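Bring back the weekly market

Mestthorpe lost its Wednesday market two years ago. The council said the stalls took up 18 parking spaces and that shoppers had moved to the retail park at Pilgate. Both things were true. I still think it was the wrong decision.

A market lets you buy small amounts. At the supermarket, lemons come in a net, and I live alone. I want one, and I want to pick it up and feel the weight of it before I pay. 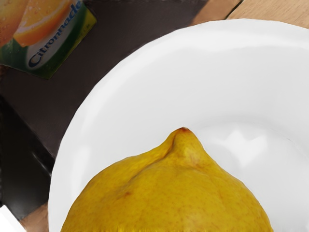 A lemon and a white dish.

Domnica Stanciu ran the fruit stall and now drives to Plovov Street in the next town, where the pitch costs her more. She says she would come back if the rent was fair.

The petition has 722 names on it so far and needs 900 before councillors have to debate it. Some people I spoke to won't sign - they like being able to park outside the chemist. I understand that, but the car park behind the library is half empty most mornings and it is a short walk away.

The forms are on the counter at the post office until the end of July.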